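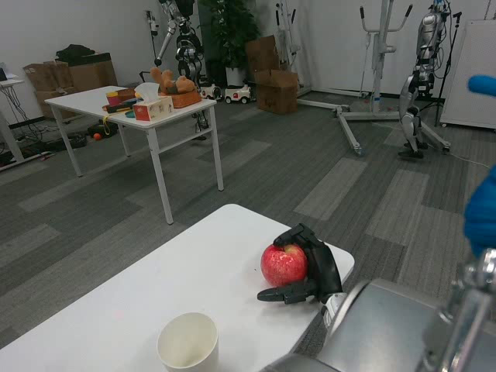 Front table with apple and paper cup, second table behind it, boxes along the wall.

Forums > Work Spaces > Storage and Tidying > The second table has become a shelf

**mulga_bill_no2**
We've got a shared workroom with grey carpet tiles and white tables. The front table is meant to be kept clear for whatever's being worked on, and mostly it is. The second table was meant to be for whatever came next. It now has a tissue box, a basket with a teddy bear in it, a marker and various small colourful things that I've stopped seeing. Then there are the cardboard boxes along the back wall, on either side of the pot plant.

I'd like the second table back by Saturday. Budget is $80, which I'm told is generous. What would you do?

**kettle_descaler**
Boxes first. You've put a plant between two piles of cardboard as if that makes it a feature. Flatten whatever's been unpacked and see how much wall you get back. You won't think straight about the table while the boxes are looming.

**mulga_bill_no2**
Some of them are for returns. We keep them for the warranty period.

**kettle_descaler**
I kept a kettle box for 14 years on that basis. The kettle lasted three.

**southerly_buster**
Disagree about the boxes. They're against a wall and not in anyone's road. The table is the problem, and the problem with the table is that it's at a comfortable height and you walk past it. Anything you're holding will end up on it. You can clear it on Saturday and by morning tea on Monday there'll be a cup on it and a phone charger. Fold it up, lean it somewhere, done.

**mulga_bill_no2**
It doesn't fold. It has four fixed legs and opinions.

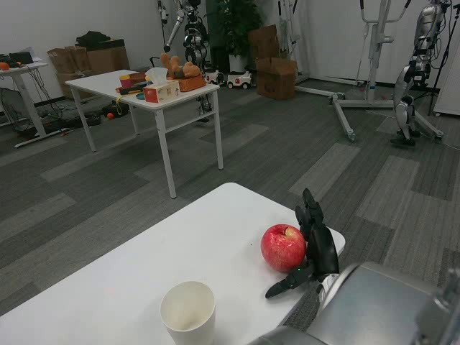 The other thing I should have mentioned is the floor. Stuff has begun migrating down there. There's a little orange ball that lives under that table, next to the dark lump of bag and whatnot, and a couple of toy cars parked in front of the plant. So if the table goes, I suspect its contents will simply lower themselves to the carpet.

**southerly_buster**
Then you want a crate with a lid. One crate. Bear, ball, cars, marker. When it's full, something leaves.

**parallel_park**
Leave the bear alone. He's in a basket, he's having a lie down, he's the tidiest item on that table.

More seriously, I'd use a Nerkalier trolley, the narrow one with the three trays. Pillai had them at the clearance end of the shop for well under your $80 last time I was in. Tissues on top, small bits in the middle, and it rolls under the table when you need the surface.

**kettle_descaler**
A trolley on carpet tiles. Have you pushed one of those? It goes about as well as a pram at the beach.

**parallel_park**
Mine's on Plostano tiles and it's fine. You lift it slightly over the joins.

**kettle_descaler**
So you carry it.

**parallel_park**
I assist it.

**gum_nut_gazette**
Can I ask about the tiles while they've come up? We're choosing some for a back office and I like the patchwork of lighter and darker greys. Does it hide crumbs?

**mulga_bill_no2**
It hides everything, including a black cable, so walk with care. I'd lay it again. One dark tile got replaced with a slightly different dark tile and I couldn't find it now if you paid me.
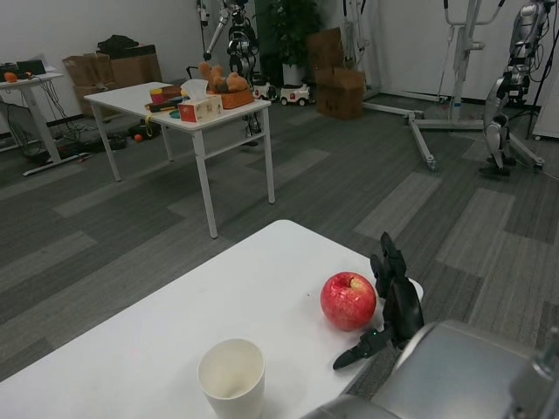
Back to the table. I had a go at it at lunch with a 15 minute timer, as the pinned post suggests, and spent most of it deciding whether the small green lid belonged to anything. I've put it back near the edge where I found it. I also looked at the yellow cord hanging off the front and decided that was a job for someone with more standing in the building.

**southerly_buster**
Throw out the lid.

**mulga_bill_no2**
If I throw it out, the jar will turn up.

**southerly_buster**
That is how you get 141 lids.

**redolura_mod**
Gentle reminder that the Redolura swap board is for orphan lids, and that we've had complaints about people posting them here. Carry on about the table.

**gum_nut_gazette**
What about the desk on the far left, the one with the single leg? If the cables underneath were clipped up, you could slide a drawer unit in there and the tissues and markers could go in that. No trolley and no crate.

**kettle_descaler**
That's the first sensible thing anyone's said, me included. Cable clips are a few dollars. I still say do the boxes.

**mulga_bill_no2**
Fair enough. Clips and a drawer unit, and I'll go through the boxes one at a time with a marker, assuming I can get it off the table without disturbing the bear. I'll report back next week.

**parallel_park**
The basket stays out, though?

**mulga_bill_no2**
The basket stays out.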